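Clearing a Jaw Stall (Code 317)

I got this one on my second evening with the Jamberg wrist kit, so let me save you some grief! The jaws close partway, the arm freezes and the Solludow panel throws code 317. Most of the time it means a finger linkage has jammed, and you can sort it out at the bench.

CAUTION: Hit the stop button before your hands go anywhere near the jaws. A stalled gripper is still pushing, and mine let go with a snap that got my thumb (ouch).

1. Press stop and wait until the panel says HELD.

2. Switch off power at the supply. Hold the arm up while you do it – the elbow sags.

3. Ease the jaws open by hand. If they won't budge, don't pry! Back the drive screw out 2 turns and try again.

4. Look for anything caught in the linkage. Thin plastic is the worst for this, and Nafula Mwakyusa once pulled a whole strip of bag out of hers with tweezers.

5. Power up, drop the speed to 3 and run an empty open-and-close.

6. If that goes smoothly, bring the grip force back up a bit at a time. I stop at around 100 on the slider.

Note: If the code comes back with nothing in the jaws, leave the arm off and save the fault log before you restart, or you'll lose it. I did, twice. 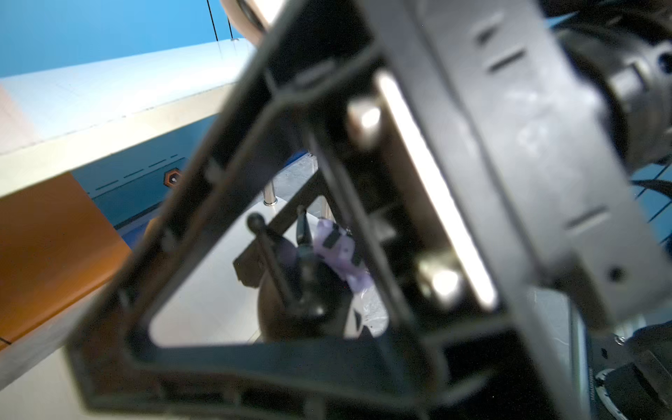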